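5. Recording a comparison session

This section applies to operators at the Wultstead laboratory who collect demonstrations for the Mandach study. The study compares two ways of training a two-arm policy: one from demonstrations with a fixed object layout, and one from demonstrations in which the layout is changed after every take. Sections 3 and 4 (power-up and arm homing) must be completed first.

5.1 Before the session

1. Open the session sheet and enter your initials, the station number and the condition: F for fixed layout, V for varied layout.
2. Wipe the tabletop and allow it to dry.
3. Check that the tape marks on the back edge of the table are firmly stuck down. The table outline in the camera view is set from these marks.
4. Start the Skerkow recorder and wait for the status line to read READY.

Note: Do not change condition within a session. Mixed sessions were removed from the first analysis and had to be recorded again.

5.2 Recording takes

A session consists of 48 takes. Each take lasts no longer than 20 seconds.

1. Place the cups upright, open end upward, towards the back of the table. In condition F, use the layout card. In condition V, draw a new card for every take.
2. Bring both arms to the start pose, with the grippers open.
3. Press the left pedal to begin recording.
4. Pick up the can with the left arm. Keep the right gripper open and clear of the can until the left gripper has closed fully.
5. Complete the movement given on the session sheet, then press the left pedal again to stop.
6. Mark the take as good, poor or void. A take in which a cup falls over is void, even if the can was placed correctly.
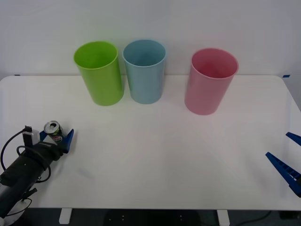 Operators should work at an even pace. Hesitation of more than a moment is learned by the policy as part of the task, and in the pilot study it led to long pauses before the grasp. If you lose your place, stop the take, mark it void and begin again.

CAUTION: Keep hands outside the working area while either arm is live. To reposition an object, press HOLD first and wait for the tone.

CAUTION: Check that the arm cable has not caught on a joint before each take.

5.3 After the session

1. Return both arms to rest and press HOLD.
2. Review every void take and enter a reason code from 1 to 9.
3. Upload the session. Sessions with fewer than 30 good takes are not used for training — they are kept for the error analysis only.

Questions about the layout cards should be sent to Henrike Kröger. Faults with the recorder should be reported to Marlene Grube before the station is used again.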